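How to Clean Up a Play Table Without Losing Your Whole Evening

When my two were small, our play table was where everything in the house ended up by suppertime. I tried a lot of fancy systems over the years, and the one that stuck is so plain I'm almost shy about writing it down. It came from my friend Young-sook Koo, who ran a home daycare for 21 years and never seemed to be in a hurry.

You'll need two soft cloths, a small bowl of warm water, a drop of dish soap and one big basket. I use an old Nikach basket with a mended handle, but any will do.

Step 1. Take the soft toys off first. They soak up every spill, and once a stuffed animal gets apple juice in its ears you'll be smelling it until June (ask me how I know!). Give each one a quick pat all over for sticky spots. Anything sticky goes in the laundry pile and the rest go in the basket.

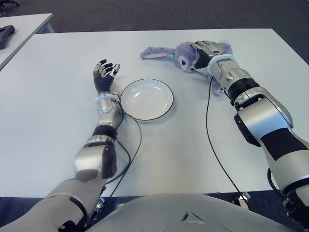

Purple bunny and a plate on a white table

Step 2. Gather up the dishes. Scrape crumbs into the trash and carry everything to the sink in one trip if you can manage it. Little ones love this job, so let them carry the things that won't break, even if it takes twice as long.
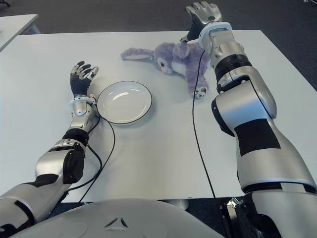

Step 3. Wipe from the far side toward you. Wring the cloth out well, more than you think you need to, and go in long overlapping strokes. A white table shows every streak, so rinse the cloth halfway through. For crayon, I put a dab of baking soda on the damp cloth and rub in small circles. Try it on a corner first if your table has a shiny finish.

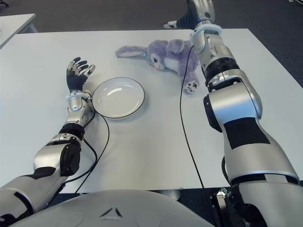
Step 4. Dry it right away with the second cloth, edges included. I skipped this for years and always wondered why the paper stuck when the kids sat down to draw the next morning.

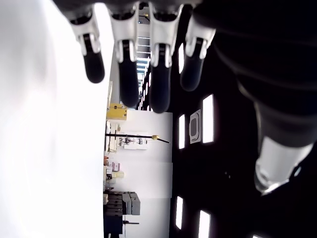

Step 5. Put back one thing. Just one! A puzzle, a favorite animal, a pad of paper. My kids played much longer with a single toy waiting for them than they ever did with a heap.

The whole business takes me 8 minutes on a good night, and a good bit longer if there's been modeling clay. For clay, let it dry out completely and lift it with an old library card, then go back to Step 3.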